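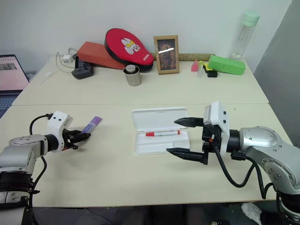 Two robotic arms at the near table, the left one holding a purple stick.

Stuvance Stew Pot by Reisinger
14 shares

The Stuvance is a lidded aluminium pot for soups, stews and rice dishes. It suits a small household, or anyone who finds a full-size stockpot too heavy to lift once it has beans in it. The pot weighs 900 g without the lid. It measures 217 mm across the rim and is 113 mm deep, so there is room to stir without slopping stock over the hob.

The base is thick enough to brown onions and sausage before the liquid goes in. Keep the heat at medium for this. On gas, the flame should stay under the base and not lick up the sides. The pot works on gas, electric and ceramic hobs — it does not work on induction. For that you want the Isska, which has a steel base and the same lid.

Both handles are riveted and get hot, so use a cloth. The lid has a small steam vent that can be turned shut when you want to hold the liquid in.
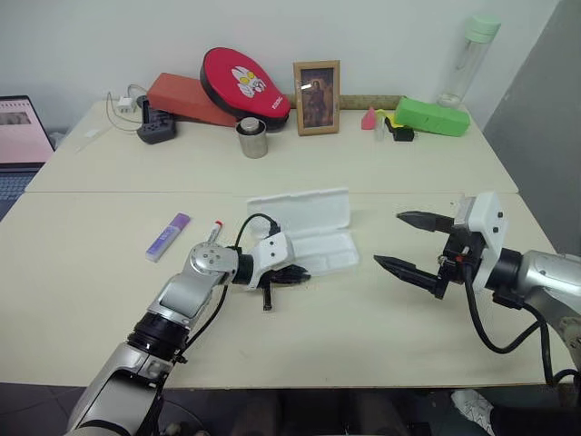

Care and cleaning

Wash by hand in warm soapy water. If rice has caught on the bottom, fill the pot with water, bring it to a simmer for a few minutes and scrape with a wooden spoon. Do not use wire wool. The lid can go in the dishwasher, the pot cannot.

Ordering

Sold with lid and one spare vent cap. Available in grey or dark red. The dark red is out of stock until May. Spare lids and knobs are listed under Zultden parts.

3 comments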